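Projet Hiramport, point d'avancement au 3 mai 2019

Bonne nouvelle pour l'atelier : le poste de démontage de serveurs avance vraiment bien ! Depuis janvier, nous avons mené 357 essais sur les cartes mères fournies par Galli, et presque deux tiers des sockets ont été ouverts sans aide. 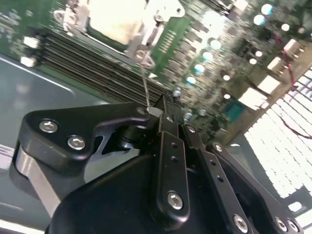

Tige métallique de la pince à l'approche de la boucle du socket, sur carte mère verte.

Le levier passe donc bien, les barrettes mémoire beaucoup moins : la pince Skititz force encore de travers sur les clips. Atent nous prépare sept paires de doigts plus fins, que nous avons hâte de monter. Reste à commander deux jeux de vis de rechange, sur le budget courant.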